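Notebook, suture thread storage and knot pull tests - March

Khôi Lâm and I started on the second batch of thread today. Question is whether the spools kept in the damp cabinet lose strength against the ones kept in the dry drawer. Same lot from Sillus, same gauge, opened the same morning.

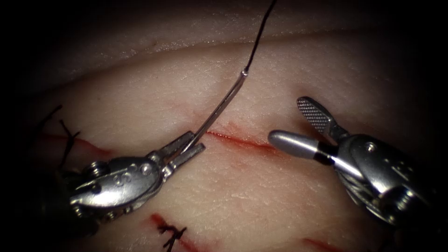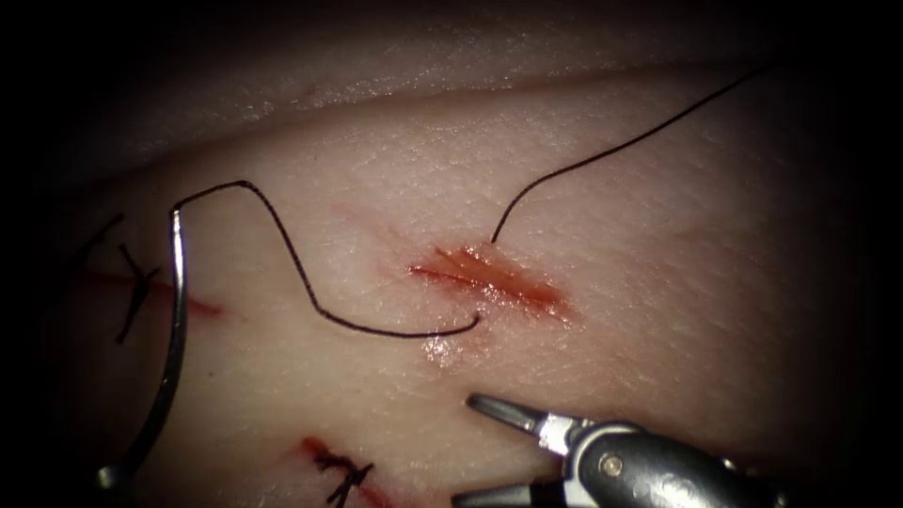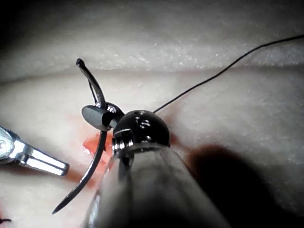

How long does a sample sit on the bench before it gets pulled?
Nine minutes, timed from when the bag is opened. Oanh Nông used the same wait for batch one, so the two sets can be compared.

Pull rate unchanged. Load cell zeroed before each sample. Damp cabinet set went first, 206 pulls, then the dry drawer. Total with batch one is now 553.

Most breaks were at the knot. A few went at the lower clamp and I marked those as void - the rubber facing on that clamp is worn and needs replacing before we go on. Khôi thinks the Lonari clamps would fit if we drill out the base plate. Have not measured it yet.

Humidity logger stopped at 3:40 pm, dead battery. Readings after that are by hand from the wall gauge, initialed in the margin.

To do: new clamp facing, battery, ask Oanh where the batch one bags went. Plots after that.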